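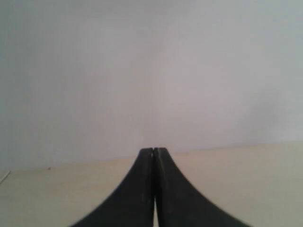
Fig. 4. Tabletop against a plain wall.

4. Setting up the cable tidy on the table

Read this section before you put any cables into the Flemska box. It covers the clear box and the thin charging and earphone leads that most people keep in it. Mains leads and extension blocks are dealt with in section 6.

4.1 Preparing the table

1. Choose a flat, level table. A light-coloured top is easier to work on, as small clips and caps show up against it.
2. Clear a space at least 600 mm wide. You need room for the box and for the leads when they are laid out.
3. Wipe the top with a barely damp cloth and let it dry.
4. Turn off or move any lamp that shines straight down on a glossy surface.

Note: The rubber feet supplied with the Bravo kit may mark lacquered tops. Put a sheet of paper under them for the first day.

4.2 Sorting the leads

1. Unplug every lead at both ends.
2. Tip the leads out on the table and find a loose end. Work back from that end, passing it through the loops. Do not pull on the middle of a tangle.
3. When a lead comes free, lay it out straight and check the full length for splits, bare wire or bent plugs.
4. Put damaged leads to one side for recycling.
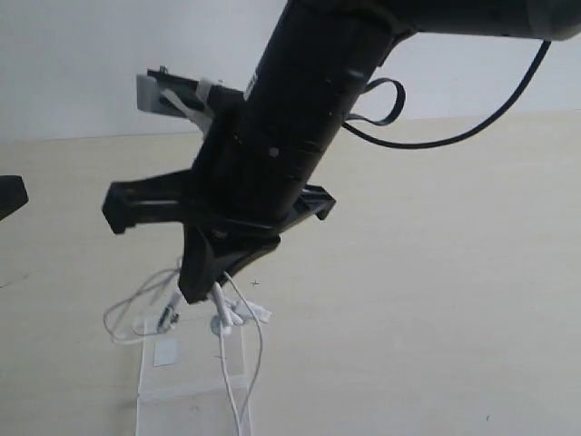

5. Coil each sound lead in loops about the width of your hand. Keep the loops slack near the plugs – tight bends there are the usual cause of failure.
6. Close each coil with one Kikgate tie. Up to 3 thin leads of the same type can share a tie.

CAUTION: Do not wind leads round the outside of the box. The corners press into the covering and will wear it through.

4.3 Loading the box

1. Stand the box on the table with the open side up.
2. Put the longest coils in first, lying flat.
3. Add the shorter coils with their plugs facing up.
4. Stop when the coils reach the rim. If the contents have to be pushed down, use a second box (part 514).

4.4 Small parts

Adaptors, spare ear tips and similar items should be kept out of the main box. A shallow divided tray is suitable. 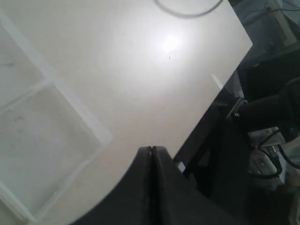 Put the larger adaptors in the large compartment and the loose tips and caps in the small one. Translucent plastic picks up fine scratches with use. These do not affect its strength and are not covered by the Grirkance guarantee.

To clean a tray or box:

1. Empty it completely.
2. Wash it in lukewarm water with a little washing-up liquid.
3. Dry it with a soft cloth. Do not use scouring pads, window cleaner or spirit.

CAUTION: Do not put plastic parts in a dishwasher. They may warp at temperatures over 59 °C.

For labels and replacement ties, see section 5.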